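June, a little after 6 in the morning

Couldn't sleep, so I'm on the porch with the laptop and yesterday's coffee heated up in the microwave. The helicopter went over twice before five. I know it's there for a good reason and I still pulled the pillow over my head.

So, day three of the search out at Filis Reservoir. I wasn't going to write about it, but it's all anyone in town talks about and my head is full of it. A man in his sixties went out for a walk on the north trail and didn't come home. His car was in the lot by the boat ramp. That's what the sheriff's office has said, and they've said it the same way every time, in pretty much the same words, so I'm guessing that's all we get for now.

I went out yesterday with the group that met at the Oltmanns parking lot (the feed store, they let everybody park there and kept the bathrooms open, bless them). The sign-in sheet was supposed to stop at 100 people and it blew right past that before I even got to the table. They gave me an orange vest that came down to my knees and put me in a line on the Jadudano side, where the old orchards run down to the water. You walk an arm's length and a half apart and you go SLOW. I had no idea how slow. I figured we'd cover miles, and we did one strip, 400 yards, in the whole first hour. If anybody in the line sees something they yell "hold" and everyone stops where they are and a deputy comes over to look. We stopped for a glove, a flip-flop, a bait tub and something that was a piece of tarp. Every time my stomach dropped right into my boots.
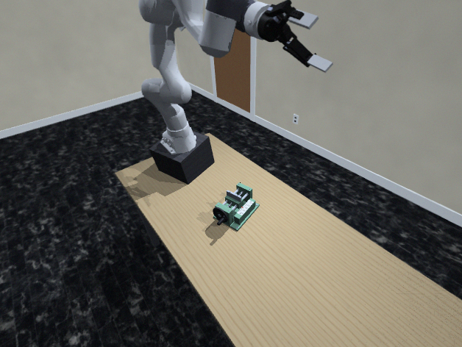
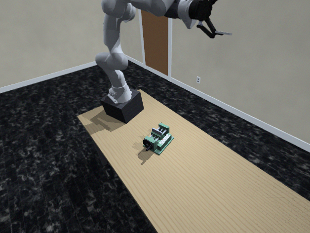
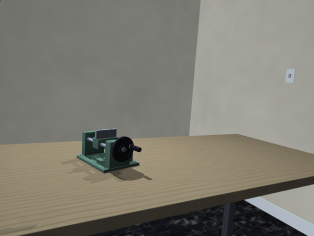 By lunch my legs were scratched up past the knee, since I'd decided on capris like a genius. Long pants next time, and the tall socks. The church ladies had sandwiches at the turnaround and I ate two egg salads standing up. I don't even like egg salad!

The divers were working off the dam end. We weren't allowed down there and I was glad of it. From the orchard you could just see the boat going back and forth, back and forth, like somebody mowing a lawn. One of the deputies told us the reservoir covers 1,326 acres when it's full, and it's pretty full this year with all the rain in spring. I have lived here most of my life and swum in that water I don't know how many times, and I never once thought of it as big until yesterday.

They called us in at four. There was a short briefing at the tailgate of a truck, and it was mostly drink water, check for ticks, don't post anything. I'm not posting anything about what was or wasn't found, so I guess I'm in the clear. Nothing the sheriff called significant, anyway, and that part was on the radio.

What gets me is the online stuff. The town page has 2,000 members, which is more than I would've thought had internet, and last night it was wall to wall theories. Somebody had seen a van. Somebody's cousin had seen a different van. One person was positive he'd been spotted buying gas at the Grakosmont exit, and then it came out that was from last month. I typed out a whole long reply and then deleted it and went and did the dishes. His family can read, is what I wanted to say.

I found two ticks, by the way. One on my sock and one, horribly, in the hair behind my ear. I've been itching ever since, all imaginary I'm sure.

Work was nice about me taking the day but I can't do it again until the weekend. They're moving the line over to the creek bottoms today and that's rough ground, lots of blackberry. I dropped the vest back off but kept forgetting to give back the whistle, so it's sitting here next to my cup. I'll run it by Oltmanns on my way in and see if they need ice or anything.

Helicopter's back. It's lower this time, over by the ridge I think. The dog is under the swing and won't come out. Need to shower and find my other shoe and call Mom, who has been listening to the scanner all night and will want to tell me everything I already know.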